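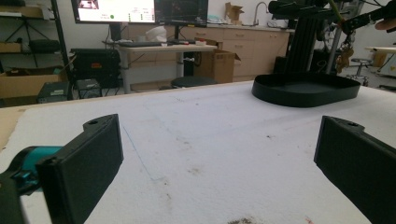
6 min read

3.2 The worktable and its covering

Figure 2. One of the worktables at Jadton, with its white covering and an oval tray. A standing desk with monitors is behind.

We have said a good deal already about benches and shelving, and it would be easy to pass over the humble tabletop, but we grew rather fond of our tabletops during the study and would like to give them a little room. The table in Figure 2 is wood with a soft white covering laid over it, and the tan edge can still be made out along the left side. A covering of this kind keeps a record of its use whether anyone wants it to or not. There is a thin blue pen line running diagonally across it, a brownish smudge nearer the front, a small reddish mark to the right and a faint scatter of brown specks in between. We did not try to trace where each mark came from, and we would gently discourage others from trying.

The people we spoke to at Jadton were divided on whether a marked covering ought to be changed. Those who had come over from Benkirane liked a fresh one every 2 weeks - the Jadton regulars were happy to leave theirs for up to 5, and said, quite cheerfully, that they knew their way about the table by its stains.

The black tray was much less argued over. It is low, with a raised rim, and it is empty in the figure. Trays like it were the usual home for small parts between jobs, while the desks behind tended to gather everything else: here a keyboard, a crumpled white plastic bag and a few small red and white items towards one end. We come back to desks, and to the bags that settle on them, in Section 3.3.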